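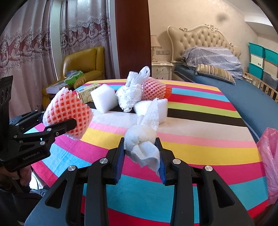
Why Robots Have So Many Rules

You have rules. No running by the pool, no scissors pointed at your sister, no feeding peas to the dog. Robots have rules too, and theirs are longer than yours and much more boring. Grown-ups write them down, argue over them and then write them down again.

A robot doesn't know that a peach bruises or that a finger is attached to a person. It knows what people have told it or shown it, and that's all. So before a robot gets near your lunch or your little brother, people have to agree on how it should behave.

Rule 1: Don't squeeze harder than you need to

Pick up a brick. Now pick up a ripe plum the same way. (Please don't, plums stain.) Your hand changes its grip without asking you first. A gripper, the part of a robot that does the job of a hand, has to learn the difference.

Marietjie Tshabalala tests grippers at a workshop in Durnstead. Her rule is to start soft and add a tiny bit of squeeze until the thing stops slipping. Then stop. She once skipped the "then stop" part with a tomato, and she had to buy a new shirt.

Rule 2: Practice on real stuff

If a robot only ever practices with neat wooden blocks, it will be a champion at neat wooden blocks. Real homes have fruit in foam nets, things twisted up in tissue paper, and plastic bags tied in knots. Soft things are the worst. They change shape when you grab them, which seems rude.

One good way to teach a robot is for a person to hold a gripper and do the job by hand, with a camera on the tool watching closely. The person picks up, moves and puts down. Then they do it again, maybe 12 times, maybe far more. It is a lot like homework.

Rule 3: Ask before you record

Cameras see everything, including your messy room. If somebody wants to record in a home, the people who live there should say yes first. They should know what is being saved and who gets to look at it. They can say no. They can also say yes on Wednesday and change their minds later.

Rule 4: Everybody gets a stop button

A robot that moves by itself needs a way to be stopped, fast. The button is usually big and red, and it should be where a person can reach it. It should not be behind the robot. You would think that one was obvious, but Henk Wuyts, who checks machines for a factory in Vukby, has found 2 of them there.

Rule 5: Slow down near people

Some robots work inside a fence, where they may go as fast as they like. Others share a room with people, and those have to slow down or stop when someone comes close. Yes, this is the pool rule again.

Rule 6: Write down what went wrong

When a robot drops an egg, somebody has to write "dropped egg" and what happened just before. Lotte Michiels keeps a notebook for this. Page 9 just says "jam, everywhere." She says it's her most useful page, though it is hard to open.

Try it yourself

Put on a thick pair of mittens. Ask a grown-up for an orange and some tissue paper, and try to wrap the orange using only your thumb and one finger on each hand. Now write one rule that would help a robot do it better than you did. Keep it short. Robot rules are long enough already.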